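4.3 Adding a Holiday Video to the Clandari Archive

1. Sign in and open Library > Seasonal.
2. Click New Entry. Enter the song or video title (100 characters maximum).
3. Paste the video link. Playlist links are not accepted.
4. Choose up to 5 tags, such as Hanukkah, parody or a cappella.

Note: Tags cannot be renamed once the entry is live.

5. Set the start and end dates. The default run is 14 days.

Caution: Changing the start date of a live entry resets its view count.

6. Add a thumbnail. If none is chosen, the first still of the video is used.
7. Click Preview, check the thumbnail next to the title, then click Publish. 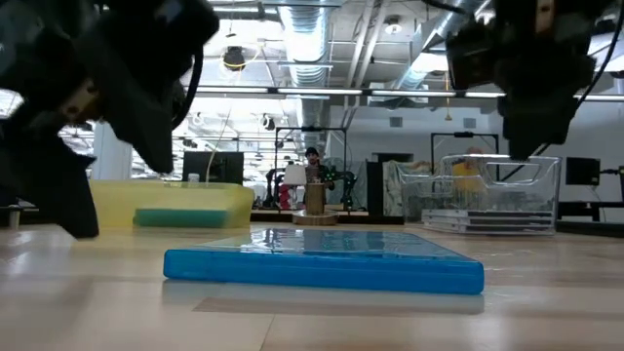 4.4 Removing an Entry

1. Select the entry and click Retire.
2. Confirm. Retired entries stay in the Purba folder for 32 days.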